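Nurmi folding study -- minutes, May meeting 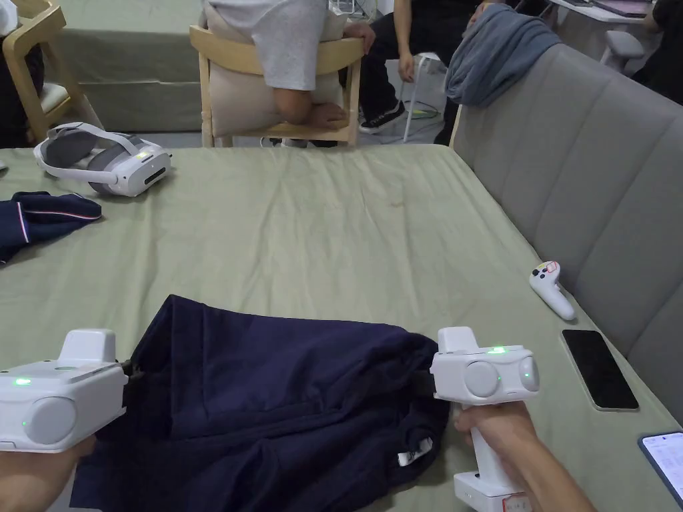

Started 2pm, Jeanine Verschueren chairing. Last minutes ok.

1. Results. Policy trained on handheld gripper demos, dark garments only. 33 trials, 8 failed, mostly at first grasp. Jeanine thinks hem grasps are under-represented -- agreed, check labels before retraining.

2. Baseline. Brotwood split still not comparible, differnt start poses. Rerun with 3 seeds.

3. Write-up. Methods draft to Jeanine. Failure table goes in main text, not appendix.

AOB none. Closed 2.40.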